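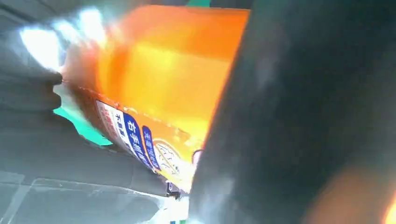
Robots at work: who does the lifting now?

Think about a bottle. Any bottle. Somebody had to pick it up before it got to your kitchen. Lots of times! Out of a crate, onto a belt, off the belt, into a box, out of the box, onto a shelf. That is a lot of picking up.

At a packing warehouse called Lomevley, people used to do all of it by hand. Now a robot arm does part of it. We went to find out what that is like for the people who still work there.

What does the robot do?

It picks things up and puts them down. That's the whole job. Easy for you. Very hard for a robot.

Try it. Get a plastic bottle, half full. Close your eyes and pick it up with just one finger and your thumb. Squeeze too hard and the sides go in. Squeeze too softly and it slips. Your skin tells you which is happening and you fix it without thinking.

A robot has no skin. It has motors, and it has to be told how hard to push. The arm at Lomevley is called Lepik. (It's the name on the side. Everyone says "LEP-ick", the engineers say "le-PEEK", they still argue.) On the end of it there is a gripper, which is the robot word for a hand. The gripper has two fingers. One goes on each side of the bottle and they pinch.

How does it see?

With a small camera, right down by the gripper. So it gets a very close look at whatever it's holding. Sometimes too close! Hold a bottle of orange squash up against your nose and try to read the label. You get a big orange blur and a few bits of writing. The robot has the same trouble. Light shining through coloured plastic is tricky as well, and so are bright shiny patches, where the picture just goes white.

So Lepik has a rule. Look first from far away, then look again close up, then grab.

Labels are another thing. Lomevley packs bottles from all over the world and the labels come in lots of languages, Chinese, Portuguese, Bengali, English. Lepik doesn't read any of them like you read a book. It matches shapes and colours. Blue panel, round badge, orange plastic: ok, that goes in this crate.

What was it like before?

Moushumi Bhattacharjee has worked on the packing line since before the robot came. Her record for one shift was 1598 bottles. She wrote it on the wall in pencil and it's still there.

"My arms knew every one of them," she told us. "I'd get home and couldn't lift the kettle."

Lifting the same thing over and over can hurt your wrists and shoulders. Grown-ups call this a repetitive strain injury. It comes on slowly, so people often don't notice until it's quite bad.

And now?

Now Moushumi looks after the robot's end of the line. She still packs, but only the odd-shaped things Lepik can't manage. Jars with handles. Squashy pouches. Anything in a net bag, it really hates net bags.

She also teaches it. When a new sort of bottle comes in she moves the arm slowly through the pick, by hand, again and again, and the computer remembers. Teaching it one new bottle took 804 goes. Her wrists are better. She says the job is quieter and she misses the chatting, there used to be 5 people along that bench and now there are two.

Where did the other three go?

Good question, and you should always ask it when somebody tells you about a robot at work.

Sumaiya Thambiah went on a course and now she fixes the arm when it stops. She had never used a screwdriver for work before. She gets paid more and she has her own toolbox, with a lock.

Rogério Holanda moved to the loading bay. Same money, more fresh air, colder in October.

Debashish Dissanayake left. He was asked if he wanted to train on the machine and he said no thank you, he liked the work how it was. He's at a bakery called Stendholm now. He told us he wasn't cross with the robot. He was a bit cross that the bosses decided first and asked him afterwards.

So a robot came, and one person got a new skill, one person changed places, one left. Different for each of them. In some workplaces it goes worse than that and people lose jobs they needed. In others more people get hired becuase there is more to send out. You can't tell just by looking at the robot.

Does it ever go wrong?

Yes!! Bottles get dropped. Once the arm picked up a bottle by the lid, and the lid wasn't on properly, and you can guess. Sticky floor. Sumaiya had to take the fingers off and wash them.

There's a big red button to stop everything. Anyone is allowed to press it, even on their first day. Even if they aren't sure. You don't get told off.

Is it faster than a person?

Slower than Moushumi on each bottle. But it doesn't need lunch or a wee. Its best day so far is 1848 bottles, which beat the pencil number on the wall. Moushumi wrote that up there too, underneath hers, a bit smaller.

Words to know

Automation: getting a machine to do a job that people did.
Gripper: the robot's hand.
Pick: one go at picking something up.
Shift: the hours you are at work, start to finish.
Line: the row of places where a job gets done bit by bit.

Things to try

Pick up an egg, a sponge and a full cup. Did you squeeze each of them the same? How did you know? (Ask before you use the egg.)

Now be a robot. Put a sock on each hand, two fingers only, and move ten bottles from one end of the table to the other. Have a friend time you. Swap over. Then talk about how your hands feel, and wich of you would want to do it all day.

Ask a grown-up what job they do and if any part of it is done by a machine now. Ask who did it before. Ask if anybody asked them.

Words by Afroza Navaratnam for the Cekon young readers' page, 22/04/2026. Next time: machines that sort the post.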